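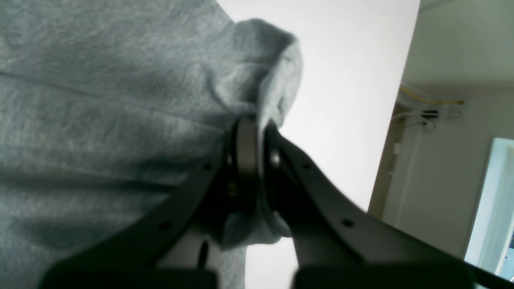 The letter from the Ministry of Justice arrived in September, and Perihan Coşkun read it standing up. The League of Free Voters had until noon the next day to hand over its membership list. After that, anyone on the list could be kept off the ballot for as long as the court saw fit.

The list had 2000 names. It was in a gray steel box under her desk, on index cards, in pencil. Calum Nisbet had always said it should be on a computer, and Perihan had always said she would get to it.

"We could dissolve," Ekrem Bayram said. He had been a lawyer in Karaca for most of his life and he spoke about closing things down the way other men spoke about selling a car. "If there's no League, there's no list to ask for."

"They'll ask anyway."

"They will. But they'll have to file again. That gives us two weeks."

"And then?"

Ekrem looked for his glasses and found them in his shirt pocket. "And then two weeks are over."

They voted at the kitchen table in the back. Calum voted against. Tarık Ersoy, who was running for the district seat and had the most to lose, voted to dissolve and then asked if he could change his mind. Perihan told him he could until she wrote it down. He thought about it and left it as it was.

She typed the notice herself. It was four sentences long. The League had been founded in that same room, and the founding statement had run to nine pages, most of it written by Calum, who had wanted a section on fishing rights.

At ten that night Calum carried the box down to his car. He drove it out past the Lunari plant to the house where his sister lived, and he did not tell the others which room he put it in. Perihan had asked him not to.

The two men from the ministry came before noon. They were polite. The younger one read the notice twice and asked when it had been signed.

"Last night," Perihan said.

"All of you?"

"All the officers."

He wrote that down. The older one opened the desk drawers and looked under the desk, where the carpet still had a square pressed into it. He put the toe of his shoe on one corner of the square and kept it there.

"What was here?" he asked.

"A heater," she said.

He nodded and asked her to come with them. She got her coat and turned off the lamp. On the stairs they met Tarık coming up with bread, and he stood against the wall to let them by.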